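Notebook, bed-making set, Wednesday
Petridis room, started 8:40

Writing this the same evening, while I still remember which part went wrong and which part only felt wrong. Nayeli Tamayo took the morning shift as operator and I took the afternoon. The task is the same as last week: straighten the duvet, bring the pillows to their place, go back to the rest pose. We have 763 episodes in the set now. The target for October is 2,000, and I do not think we will reach it with the present speed, but I will come back to this.

First hour was lost to the clock between the head camera and the wrist cameras. The right wrist stream was 9 frames behind the head stream after the restart. I restarted the Nestance logger two times with no change, then Nayeli found that the old offset file was still being read from the previous session folder. We deleted it and the streams agreed again. To do: the logger should refuse to start if the offset file is older than the session. I will write this check myself if no one at Stundarlow does it before the next release. 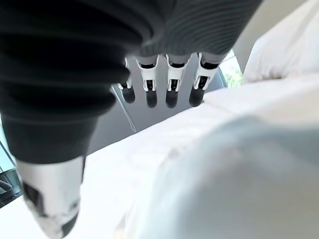
Approach height is still the thing I am least happy with. In the written procedure we say "come down until the fingertips are close to the cloth, then stop, then close". Each operator understands "close" in a different way, and the policy learns the average of us, which is no good height for anybody. In the wrist view the thumb is so near to the lens that it takes most of the left side and goes blurred, so the operator must judge the distance from the four black fingertips, and behind them from the folds in the white cloth. When the cloth is very smooth there is little to judge from. I asked Nayeli how she does it and she said she looks at the head view for the descent and changes to the wrist view only for the last part. I tried this after lunch and my grasps became more regular. It should go in the procedure.

Also for the procedure: please do not correct a bad grasp by dragging. Open, go up, come down again. A drag looks like success in the label (the pillow arrives) but the model then copies the drag. I have removed 248 episodes from the older recordings for this reason. It hurts to remove so many, but the last training run with them inside was pulling the duvet sideways in every second trial, and the run without them does this much less.
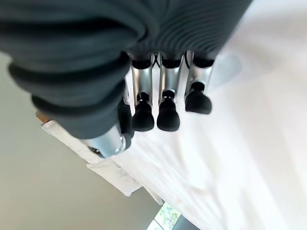

The labels need one more class. At present we have "grasp", "push", "smooth" and "idle". When the operator holds the hand over the cloth and thinks, this goes to "idle", and the filter cuts it. Then the approach and the grasp are joined with a jump in between, and the trajectory is not one that any arm can follow. I propose "hover", kept in the data, with a low weight. Celtetus has a similar class in their format, so conversion should not be a problem. I will ask them how they choose the weight.

Small things from the afternoon:

Left arm, wrist cable: check the slack before each block, with the arm at full reach toward the pillow. Write the result in the sheet, also when it is fine.

Reset between episodes takes longer than the episode. One person resets and one person drives is faster than changing seats each time. We knew this already in September and forgot it.

White on white is difficult for the pillow segmentation. The edge of the pillow is found well where it is over the mattress side, and badly where it is over the duvet. I want one block with colored pillowcases, only to see how much of our error comes from this.

Nayeli prefers the slower speed setting. I prefer the fast one. For the model it is probably better that we choose one and stay with it — I give in, we take hers.
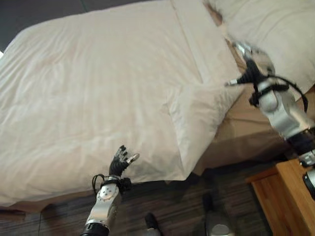
4 min read

About the two-arm episodes. We start with both pillows near the open side of the mattress, one of them over the edge a little, and the operator must decide which arm goes first. I always move the left first. Nayeli moves the one which has the shorter way. I believe her rule is better for learning because it depends on something the camera can see, while mine is only a habit. From the next session we both use her rule, and I will mark the older episodes with the operator name so we can train with and without mine.

Speed again. If we keep two operators and the slow setting, October will finish under the target. Options are a third operator, or a shorter task. I would like to try splitting the task, duvet in one set and pillows in another, and let the planner join them. Nayeli is against it. She thinks the policy will not learn that a pillow on the duvet must be moved before smoothing, and she has a point. We will discuss it with Stundarlow on the call.

Stopped 17:20. Arms parked, logs copied to the Petridis disk, checksum done for the morning part. Afternoon part still to do.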